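Living with a dark ceiling

11 Jun 2024
By Damir Ivanov

I finally have enough to say about the workroom ceiling to give it a post.
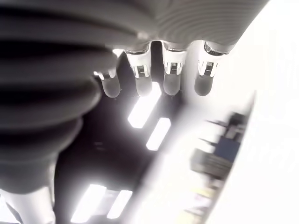 Looking up toward the dark ceiling.

When we took over the room it had a plain white ceiling with an old water stain near the door. I had already put two coats of white over the stain and it came back both times. Snežana Vasić, who I share the place with, wanted to go dark with the whole thing. I was against it. I thought the room would feel like a basement.

We used a stain blocker first and then a flat paint from Hultness. The total came to $1,447, and most of that was the scaffold rental and the new lights. The paint itself was the cheap part. If your ceiling is low enough to reach from a ladder you will spend a lot less than we did.

The job took 15 days, working evenings. Cutting in along the walls was slow. A dark color shows every wobble against a light wall, and I went back over the long side three times before I left it alone. Use flat paint. We tried a sample with a slight sheen and you could see every seam in the board.

The room does need more light now. A white ceiling bounces a lot of it back down and a dark one doesn't, so we added two lamps from Rular over the bench. In the late afternoon I turn them on about an hour earlier than I used to.

What I like is that I stopped noticing the ceiling. The pipes are the same color and they mostly disappear. Dust shows less than I expected, though cobwebs show more – I go over the corners with a long brush every couple of weeks.

Snežana wants to do the hallway in July. I said fine, as long as we don't rent the scaffold again.

Recent posts
Fixing the Ferri shelf that leaned
Which side of the door should the hooks go on?
Wuma floor mats after one winter

Contact | © 2024 Damir Ivanov | Back to top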